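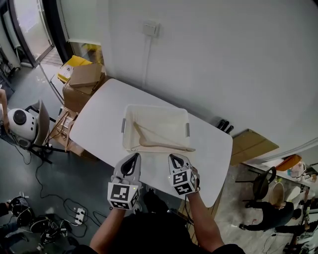

Ob man für so einen Vorführtisch nicht erst einmal einen fertigen Roboter brauche, wollte Mihret Kumsa wissen, und ob die Leute nicht enttäuscht seien, wenn da nur jemand mit zwei Greifern in den Händen steht. Nein und nein! Am Tag der offenen Tür bei Halis in Astatport war genau dieser Tisch der, an dem die Leute hängen geblieben sind, und weil mich seitdem ständig jemand fragt, wie man so etwas aufbaut, schreibe ich es jetzt einmal ordentlich auf.

Kurz vorweg: Es geht um Handgreifer, also Greifer, die ein Mensch führt, dazu eine Kamera am Kopf. Was man damit vormacht, wird aufgezeichnet und dient später als Lernmaterial für einen Roboterarm. Mehr Theorie braucht das Publikum am Anfang gar nicht.

Schritt 1: Eine Aufgabe aussuchen, die jeder kennt

Ich nehme am liebsten einen Kleiderbügel und eine offene Kunststoffbox. Bügel hinein, Bügel heraus, fertig. Klingt nach nichts, ist mit zwei Greifern aber schön knifflig (der Haken dreht sich immer dahin, wo man ihn nicht haben will). Ein Holzbügel ist mir lieber als einer aus Draht, den sehen auch die Leute in der zweiten Reihe noch. Von Bauklötzen rate ich ab. Die kennt jeder aus dem Fernsehen, und dann kommt sofort die Frage, warum das so langsam geht.

Schritt 2: Tisch und Platz

Ein schlichter weißer Tisch reicht. Stellt ihn mit einer Längsseite an die Wand, dann kann sich niemand von hinten über die Box beugen und in die Kamera winken, und glaubt mir, das machen vor allem die Erwachsenen. Achtet auf große Fenster und Glastüren. Im November steht die Sonne bei uns nachmittags so tief, dass sie quer über die Tischplatte scheint, und dann verschwinden die Muster auf den Markerwürfeln im Glanz. Ein Tisch, den man noch drehen kann, ist Gold wert.

Schritt 3: Kabel, Kabel, Kabel

Mein Lieblingsthema. Legt die Steckdosenleiste neben den Platz der vorführenden Person, nie in den Laufweg der Besucher. Am Greiferkabel muss so viel Spiel sein, dass man beide Arme ganz ausstrecken kann, ohne dass es zieht. Lensa Habte hat bei uns am Vormittag alles mit Klebeband fixiert und am Nachmittag alles wieder abgezogen, weil ich den Tisch gedreht haben wollte. Entschuldigung nochmal, Lensa! Also erst das Licht prüfen, dann kleben.

Schritt 4: Greifer und Marker prüfen

Bevor die Türen aufgehen, mache ich einen Durchgang ganz allein. Beide Greifer einmal öffnen und schließen, auf die kleinen Lämpchen schauen, dann die Würfel mit den schwarz-weißen Mustern langsam vor der Kopfkamera drehen. Sitzt ein Würfel schief, jetzt richten. Fingerabdrücke auf der Linse gehen mit einem trockenen Brillentuch weg. Dafür plane ich 15 Minuten ein, beim ersten Mal lieber 40.

Und nehmt euch die Zeit, auch einmal das Bild der Greiferkamera anzusehen. Durch das Fischauge ist da viel mehr Raum drauf, als man denkt: Wände, Decke, Leute am Rand. Wer nicht aufgezeichnet werden möchte, muss das vorher wissen, ein Schild am Eingang gehört deshalb dazu. 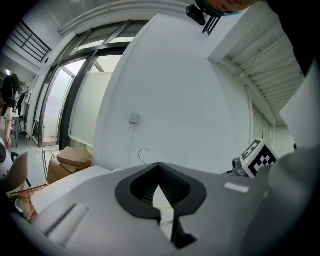

Schritt 5: Vormachen und dabei reden

Der schwierigste Teil, jedenfalls für mich. Mit Greifern arbeiten und gleichzeitig erzählen ist wie Kochen und Telefonieren. Ich sage laut an, was ich vorhabe: „Jetzt fasse ich den Bügel am Arm, jetzt hebe ich ihn über den Rand.“ Das macht mich langsamer, und die Aufzeichnung wird davon sogar besser. Fällt etwas herunter, einfach liegen lassen, kurz lachen, neuer Durchgang. Ragnvald Holmgren führt eine Strichliste und hatte am Abend 100 Durchgänge darauf stehen, die misslungenen mitgezählt.

Schritt 6: Besucher ranlassen

Unbedingt! Erst ohne Kopfkamera, nur mit einem Greifer, dann mit beiden. Kinder verstehen es schneller als wir. Bei den Großen hilft der Satz, dass sie die Ellbogen locker lassen sollen. Stellt für Wartende ein paar Stühle hin, aber weit genug weg vom Tisch.

Schritt 7: Abbauen

Akkus laden, Kabel einzeln aufwickeln, Greifer in ihre Kartons. Die Box kann offen stehen bleiben, da werfe ich Klebeband und Brillentuch hinein. Beim nächsten Mal in Davness nehmen wir einen zweiten Bügel mit, den hat sich Eyerusalem Abera gewünscht, und ich bin gespannt, ob sich die beiden Haken sofort ineinander verheddern.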